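# Swap table finds a second home at the Nuchit reading room

September 2020

If you stopped by the Nuchit reading room over the weekend you will have noticed that the long shelf by the door is gone, and that the little swap table has moved to the back, where the light is kinder and people can linger without blocking the coats. Mehrangiz Soltani, who started the swap with a single shoebox in June, had been hoping for the spot all summer, and she was so pleased to get it that she came in early both mornings to lay things out herself.

The idea is as simple as it ever was. You bring a small thing you no longer need, you leave it on the cloth, and you take something home if it catches your eye (or you don't, and have a chat instead). More than 29 people came through on Saturday, some with bags full and some with one carefully wrapped object they weren't quite ready to part with. Boxes, pouches, booklets, the odd unopened treat for the children, all of it is welcome so long as it is clean and fits in two hands. 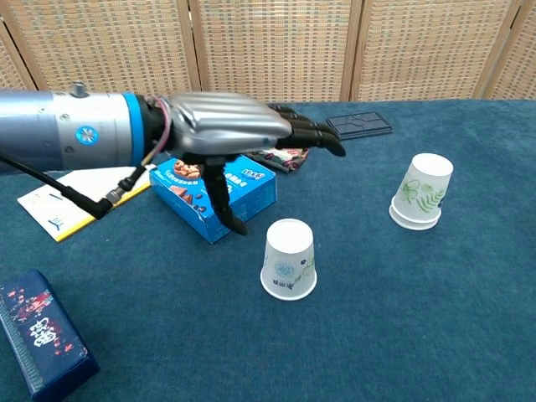 *Paper cups, a box of chocolate-covered cookies and a small patterned pouch on the blue cloth.*

Dario Villa brought his mother along, and the two of them spent the better part of an hour talking over boxes with Annunziata Fontana, who saves every pretty one she is given and has run out of closet to keep them in. She went home with 2 fewer than she came with and a needle case she says she has been looking for since spring. We do love it when that happens!

Paper cups are always handy for drinks, and Annunziata asks that anyone with a spare sleeve of them drop it at the front desk, plain or flowery, it makes no difference to her. Snacks should be sealed and in date, please.

The table will stay out during regular opening hours, and the next big swap day starts at 11 in the morning. Rebecca Leone is keeping the list of people willing to help carry and set up, so do leave your name with her when you come by.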